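Arm shoves itself into the wall in sim, then the planner refuses everything

Forum: Simulation and Motion Planning

swogan
OK so I've lost two evenings to this and I'm handing it over to you lot. I have a tabletop pick and place task running in Irlow, single arm, a room with red walls, a bunch of junk objects. I ran 200 episodes overnight and came back at 6 a.m. to a log full of "start state in collision." Once it throws that, the planner won't move the arm at all and every attempt after it fails too. 3,193 of those messages in one night!

Here's what I know. It happens after the grasp. The arm folds up, swings over next to the wall, and then the next plan request gets rejected. I added the wall to the planning world (I think I did, anyway). Same object, same start pose, different seeds, and some runs are fine. I paused a bad one and saved the view. 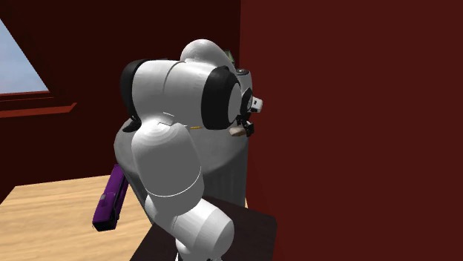

Paused at the first rejected plan. Tan block is down by the fingers, wall on the right.

Anybody seen this? I'd rather not just move the wall.

hashmi_bolts
Move the wall. Only half kidding. Look how tight the arm is folded up in that shot, there's no room for it to unfold on that side. Your IK is probably handing back whatever solution it finds first and you're taking it. Seed it with a nicer elbow pose and I bet most of this goes away.

Mali Samuel
I don't buy the IK thing. A cramped pose is ugly but it isn't a collision. The message says start state, so the checker believes something is already touching. My money is on the padding. Irlow pads the link meshes by default and the gripper is really close to that wall. What's yours set to?

swogan
Padding is 2 cm. I never touched it.

Mali Samuel
Well there you go. The path can be checked with one padding value and the start state with another if you loaded the scene from a saved file. I got bitten by exactly that on the Vudley scenes.

belmiro_v
Could be, but check the block too. When you close the fingers, do you attach the object to the gripper in the planning world? If you don't, the planner thinks the block is still an obstacle, and now it's an obstacle right at the fingers. Instant start collision, wall or no wall.

hashmi_bolts
If it was the block it would fail every single time. She said some seeds are fine.

belmiro_v
Not if the attach call is racing the gripper close. Sometimes it lands, sometimes it doesn't. Print the contact pairs and we can stop guessing.

swogan
Good call, printing them now – back in a bit.

OK. Reran the bad seeds. Most of them say wrist link vs wall. A handful say block vs left finger. So you're both right and I have two bugs, great.

Zinhle Mabaso
Please don't "fix" this by turning off collision checks for the wrist. A guy on my old team at Jovmont did that in sim, the config got copied over to the real cell, and we bought a new wrist in August. Have it back out slowly along the path it came in on, then replan.

hashmi_bolts
For a sim-only project that's overkill, just reset the episode.

Zinhle Mabaso
Everything is sim-only until somebody copies the config.

swogan
Update: I set the padding to the same value in both places and made the attach call wait for the gripper. Ran 1,000 episodes. Zero block vs finger messages. Still getting wrist vs wall on a few seeds, so I'm trying the elbow seed next and I'll post the contact log if it's still doing it.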